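Convocatoria de participantes – Estudio de aprendizaje por demostración para agarre de envases

Grupo Sornel de manipulación robótica, proyecto Wovemness

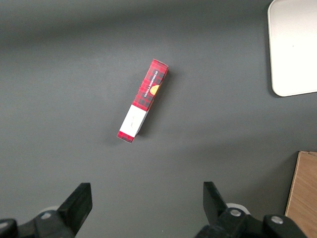 Buscamos 4 personas para colaborar en la segunda fase de nuestro estudio. Queremos saber si un robot aprende mejor a coger envases de cartón cuando las demostraciones vienen de varias personas sin formación técnica, o cuando todas vienen de un mismo operador experto.

En la primera fase, terminada en julio, grabamos 241 demostraciones con un solo operador. El modelo entrenado coge bien las cajas rectas, pero falla con frecuencia cuando la caja está en diagonal respecto a la pinza. Para la segunda fase necesitamos llegar a 3000 demostraciones, y de ellas 970 serán con cajas estrechas en orientación libre.

Tareas: guiar el brazo a distancia con un mando, repetir el agarre según las indicaciones de la pantalla y rellenar un cuestionario breve al final de cada sesión.

Requisitos: ser mayor de edad, tener visión normal o corregida y entender instrucciones en español. No se pide experiencia previa con robots – es preferible no tenerla. No pueden participar las personas que ya estuvieron en los ensayos de Petari.

Las sesiones se realizan en el laboratorio del edificio Gajewski, en horario de mañana o de tarde. La participación es remunerada y el contrato se firma antes de la primera sesión.

Para inscribirse, rellenen el formulario en la página del proyecto e indiquen su disponibilidad horaria. Plazo de inscripción: hasta el 03/10/2020.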